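Floor marbles

Floor marbles, also called ground ball or, in older sources, ringing, is a family of games in which a small ball is rolled, flicked or pushed across a floor towards a target, a line or another ball. The games are played indoors or on hard, level ground outside, by two or more players. They differ from table marbles in the size of the playing area and in the use of balls larger than the common glass marble.

Equipment

Very little equipment is needed. Most versions use one target ball, often called the jack or the cherry, and a set of playing balls for each side. Clay and wood were the usual materials before glass and rubber became cheap. Modern sets are mostly moulded plastic or rubber, which is quieter on hard floors.

The target ball is normally a bright colour so that it can be told apart from the playing balls at a distance. Red is the most common choice. In the Cunari rules the target must be no more than 50 mm across, and a playing ball may not weigh more than 63 g. Household games have no such limits, and any small ball that rolls true will do.

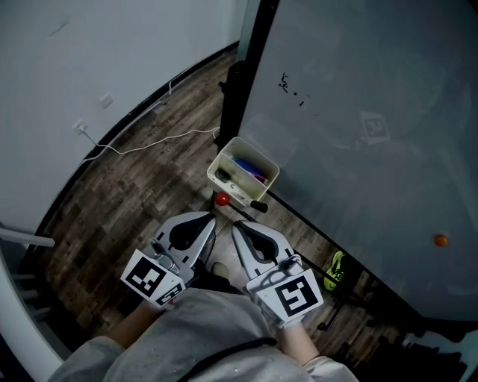
A small red ball on the floor.

Playing area

The area of play is known as the lane or the court. A lane is long and narrow, with a throwing line at one end. A court is square or round, and players may throw from any point outside it. Chalk, string or tape is used to mark the edges, and in older houses the joints between floorboards often served as lines.

The surface has a strong effect on play. Stone and tile give a fast, straight roll. Carpet slows the ball and hides small slopes, and many players consider it a separate game. On bare boards a ball tends to follow the grain, and a skilled player will allow for this when taking aim.

Rules of play

In the simplest version the target ball is placed or rolled out first, and the players then take turns to bring their own balls as near to it as they can. The nearest ball scores one point. If both of a side's nearest balls lie closer than any ball of the other side, both score. A ball that leaves the court is dead and is taken up at once.

Striking games work differently. The aim is to knock the target out of a ring, and a player who does so takes another turn. In the Clendier version the target may be struck only after the ball has touched a wall. The Clendier game is played to 70 points – a long match by the standards of the family – and is usually split into two sittings.

The delivery is made from a kneeling or crouching position. Flicking with the thumb is allowed in most versions. Pushing, where the hand follows the ball over the line, is a foul in nearly all of them but is commonly overlooked when small children are playing.

Regional forms

The Bozsik game uses a shallow dish set into the ground in place of a target ball, and is played only outdoors. It has its own season, which opens in February. In Zevside the game is played in pairs, with partners facing each other from opposite ends of the lane. Zevside scoring counts downwards from 86, and a side that passes zero must go back to its previous score.

See also

Bowls
Jacks
Marbles
Skittles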